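4.2 Tabletop rearrangement

We trained the Farkon policy on 400 teleoperated episodes and tested it on 30 held-out layouts. Each layout is set against a tape grid, and wrist views go to the encoder uncropped.
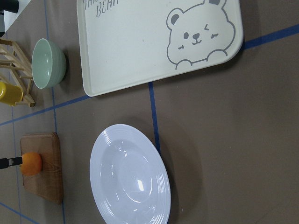
Figure 2. Wrist view with a fingertip at the orange fruit on the cutting board.

The second arm shares the action head. Its gripper pose is predicted jointly with the first - no arm is assigned a fixed role.
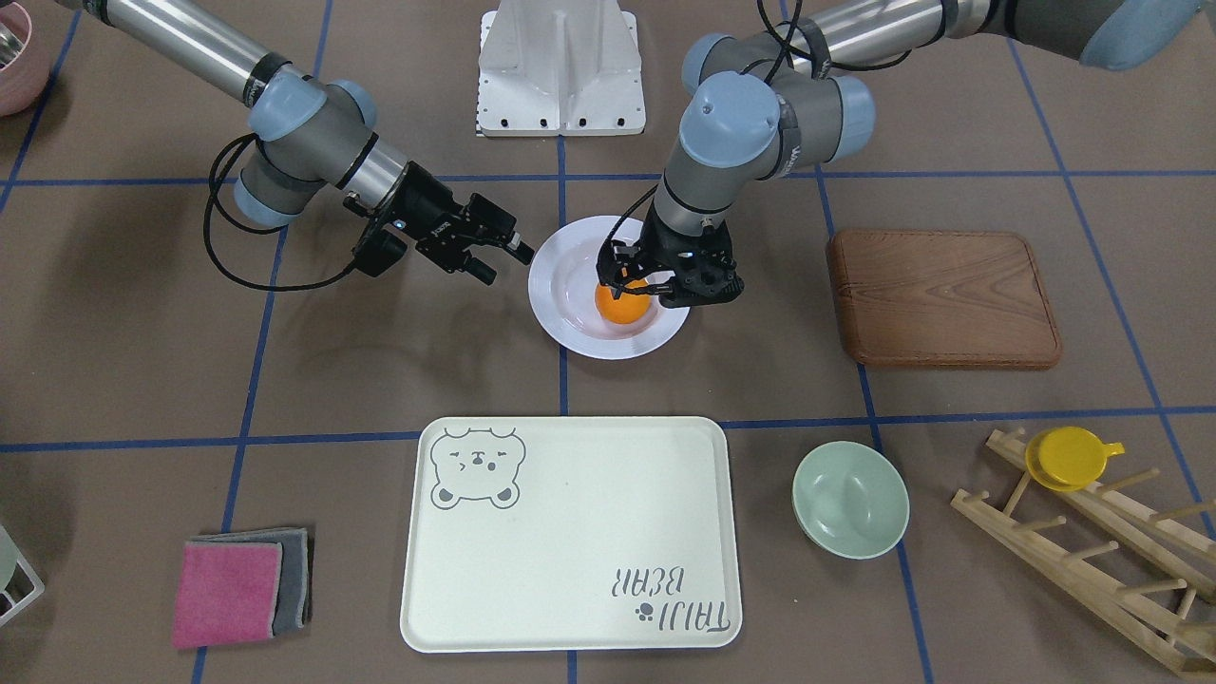 4.3 Viewpoint ablation

Removing the wrist stream left only the fixed view. All other settings match Section 4.2.
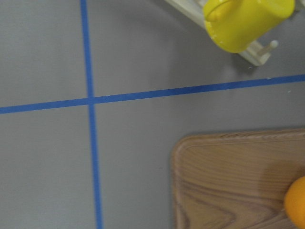
Why keep the wrist stream at test time?
The fixed view loses small objects behind the arms.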